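Reading time: 2 min

Dindell opens seasonal task planner to all households

Tuesday, August 13, 2024 — Dindell, which publishes monthly task lists for the home and garden, has released its seasonal planner to all registered households. The planner was previously limited to a trial group of 2,345 households, which began using it in June.

The planner sets out indoor and outdoor jobs by month. Each entry gives the task, the time needed, the tools required and the latest date by which the work should be done. Entries not marked as complete are carried over to the following month — up to a limit of two months — and are then removed or moved to the next suitable season.

The September list, now available, has 30 entries. They include lifting maincrop onions, sowing hardy annuals under cover, bleeding radiators, clearing gutters and checking the seals on window frames.

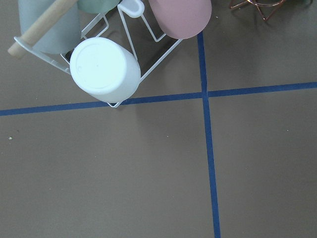 Dates are adjusted by region using first and last frost records. The adjustment is handled by Flonum, a scheduling tool built by Jellau, and is applied when a household enters its postcode. Users can override any date by hand. Changes made in this way are kept when the list is next updated.

"Most printed calendars assume one climate," said Ynyr Mathias, head of content at Dindell. "A sowing date that works on the south coast can be three weeks early in the hills. The planner shifts the date and leaves the instructions as they are."

The full library holds 3,525 tasks, each checked against the Pavlović planting tables where it concerns bulbs, shrubs or vegetables. Tiago Figueiredo, who manages the library, said indoor tasks would be reviewed next, beginning with those on damp and ventilation.

The planner can be printed on A4 or viewed in a browser. There is no charge for the monthly lists. Regional adjustment is included for registered households.

Press enquiries should be sent to the Dindell content office.

We use cookies to improve your visit. Accept all | Manage settings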